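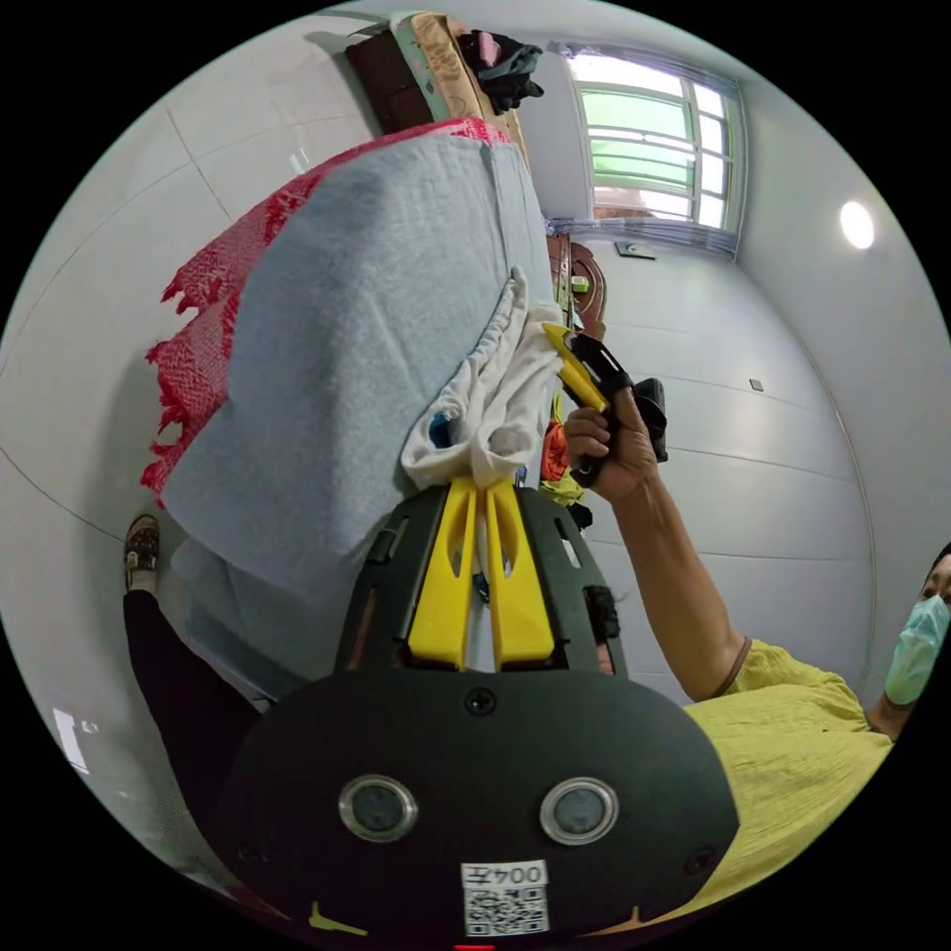 Week 6 — Public money and animal research: who signs it off?

Print this page
E-mail this page

Handout for the Tuesday group, November 14, 2023. Read before the seminar please, not during it. Bring the Skarden extract as well.

1. Where we got to

Last week: consent in human trials. This week: subjects that can't consent at all, and a public that pays without being asked. Two separate questions, keep them apart in your essays —
- is the experiment itself justified?
- should tax money pay for it?
You can say yes to the first and no to the second. Plenty of people do. Most of the weak essays in May slid from one to the other without noticing.

2. The three Rs (revision)

Replacement — can it be done without animals? Cell cultures, computer models, human tissue.
Reduction — fewer animals for the same result. Mostly a matter of statistics and decent planning.
Refinement — less pain, better housing, earlier end points.
From Russell and Burch, 1959. Note the order. Replacement comes first in the book and tends to come last on the application form, as a box to fill in once the study is already designed.

3. Case: the Notcombe grant

Facts as given in the reader. Notcombe applied for public money for a study of wound healing in pigs, to run over 16 months. Asked for 200 animals. Local ethics panel passed it at its first meeting. Funding body asked one question (housing) and paid. Summary for the public was 605 words long and did not use the word pig.

Things to argue over:
- The panel had 6 members, four of them employed by Notcombe. Is that a conflict of interest, or just expertise? What would a better mix look like?
- The number 200 is not explained anywhere in the application. Who ought to have asked?
- The summary. Nothing in it is false. Is it honest?
- Would your answer change if the work had led to a treatment? Careful with this one. The panel had to decide without knowing.

4. Case: Skarden

Opposite problem. Skarden published everything, protocols, deaths, costs, the lot. Result was a press campaign, two threats to staff and a funder who pulled out. They now publish much less. So an argument for openness has to say something about what openness costs, and who ends up paying. Read the letter on the last page of the extract, it's short and rather angry.

5. Arguments you'll meet

"The public paid so the public should decide." Strong on accountability. Weak on how — a vote on every grant? Compare roads, defence.
"Scientists know best." Know best about what? Method yes. Whether the harm is worth it is not a lab question.
"It's as bad as X." Comparison with some famous atrocity. Watch for this, it is common on all sides and does very little work unless the writer spells out which features are shared. If you use one, spell them out. I will mark you down if not.
"It's legal." Then the next question is wether the law is any good.

6. Salinas model and Okel model

Salinas: one national panel, lay majority, meetings minuted and the minutes published. Slow.
Okel: local panels, inspected afterwards, a sample of files pulled each year. Quick, uneven.
Neither is perfect obviously. Have a view on which failure you would rather live with and be ready to defend it. Groups will be split down the middle on the day, so prepare both.

7. For next time

One side of A4, typed. Rewrite the Notcombe public summary so that a reader with no science could object to it. Not so that they would — so that they could. Keep it shorter than the original.

Late work to the office, not under my door. Reading list on the back has a mistake in it, ignore the second enrty, the library doesn't hold it.

Print this page
E-mail this page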